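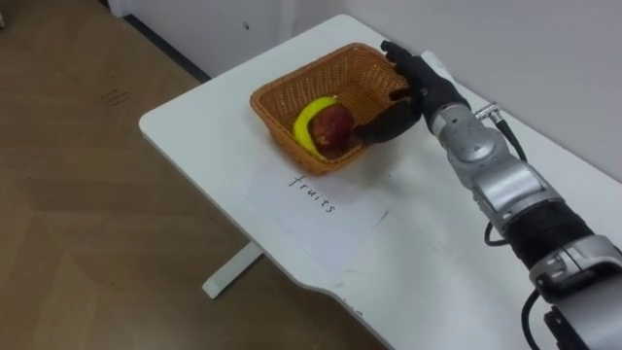
Fruit is the easiest thing to get right in the whole guest kitchen and somehow it's what I get the most messages about, so it gets its own section. What we put out at Stokimham is a small welcome, enough for people who arrive hungry after the shops have closed. One banana and one apple in the woven basket, the way I like it, with the banana curved along the inside wall and the apple sitting up against it. That's the whole look! If you've done the basket at Bredon you'll find this one very similar, except the table here is white and shows every crumb.

Section 5. Setting out the fruit basket

What you need
The wicker basket (the rectangular one with sloping sides, please, and leave the round bread one in the pantry)
Fruit from the crate under the stairs
A soft dry brush, the kind you'd use for pastry
A damp cloth and a dry cloth
A paper bag for anything past its best

Getting the basket ready

1. Take everything out of the basket, including the odd things guests leave in there. I've found keys, earplugs and once a very nice fountain pen. Keys go on the hook by the back door, and anything else goes in the drawer with a note of the check-out date.

2. Carry the basket outside or hold it over the sink, turn it upside down and give the bottom a few taps with your palm. You'll be amazed what falls out of a tight weave.

3. Brush the inside, going along the strips and then across them. Get into the corners, where the sloping sides meet the base, and run the brush under the rolled rim too (crumbs love it there).

4. If there's a sticky patch, dab it with the damp cloth and follow with the dry one. Leave the basket by the window until it feels completely dry to your fingers.

Caution: please don't put it under the tap. I did this with our first basket and it went a funny shape, and then it grew a gray bloom along one side that I never got rid of. Brushing is plenty for most changeovers.

Caution: if you find a strip that has snapped and is poking out, snip the end flush with the kitchen scissors. Don't pull it. A pulled strip brings its neighbors along, and those ends are sharp enough to scratch.

Choosing the fruit

5. Pick a banana that's yellow all over or has a little green left in it. A slightly green one is ideal for a three-night stay. Anything with brown freckles goes in the freezer tub for banana bread, peeled, and you're welcome to take some home.

6. Pick a red apple. I know the green ones keep well and Riku Uchida has made a strong case for them more than once, but the red looks so cheerful against the basket and I'm not budging. Check it all the way around for soft spots, wash it, and dry it properly.

7. Peel off the stickers. All of them! If one leaves glue behind, rub it with a drop of cooking oil, then wash the fruit again.

Note: for a party of five or six, put out more of the same and use the big basket from the hall cupboard. Don't try to heap it all into the small one. Things roll off, and bruised apples are a sad welcome.

Putting it together

8. Set the banana in first, on its side, following the inner wall. Tuck the ends down so they aren't sticking up over the rim.

9. Put the apple in next, resting against the banana. It should sit there by itself without wobbling. If it rolls, give it a quarter turn and try again; most apples have one flattish side and it's just a matter of finding it.

10. Leave the rest of the basket empty. No napkin, no paper straw, no little card. We used to do a card and it always ended up under the fruit with a damp ring on it.

Placing it on the table

11. Wipe the white table down before the basket goes on it, and dry it as well. Look at it from low down against the light, which sounds fussy but takes two seconds and shows up every smear.

12. Set the basket near the middle and a touch toward the back, turned so the long side runs on a diagonal. Square-on looks a bit like a canteen to me, and it also leaves you less elbow room when you sit down with a plate.

13. When you need to shift it, lift it with two hands under the base. The rim feels like a handle, I know, and a light touch on it does no harm, but hauling a full basket up by one edge loosens the weave over time. And don't slide it, as wicker can leave fine scratches on a smooth top.

Note: keep it away from the end of the table nearest the radiator from September onward. Bananas turn in no time over there.

During a longer stay

If guests are with us for more than three nights and have asked for a midweek tidy, have a quick look at the fruit while you're in. Eaten? Lovely, put out the same again. Untouched but still good? Leave it exactly as it is. If the banana has gone spotty, swap it, and if the apple has been sitting right beside a tired banana, feel it for softness before you decide to keep it. The two do ripen each other, I should say. I've accepted that as the price of having them look nice together, but if you'd like to store the spares apart in the crate, please do.

Don't throw out fruit the guests bought themselves, even if it looks ready for the compost. Nour Sleiman once cleared away two very ripe mangoes that turned out to be somebody's planned dessert, and I had to drive to Borescombe to replace them.

Things that go wrong

Fruit flies: take the basket outside, brush it well, empty the compost tub and wipe around the sink drain. Leave the basket off the table until the next day.

Musty smell: a few hours in the open air, out of strong sun. If it's still musty after that, send me a message and I'll bring the spare.

Basket rocks on the table: the base has warped a little. Turn it around end to end, and if it still rocks, press gently on the high corner while holding the opposite one down.

No good fruit in the crate: buy some on the way and put the receipt in the blue envelope. Two pieces is all you need, so please don't go out of your way for the fancy shop.

Once the basket is done, move on to Section 6, the tea and coffee shelf.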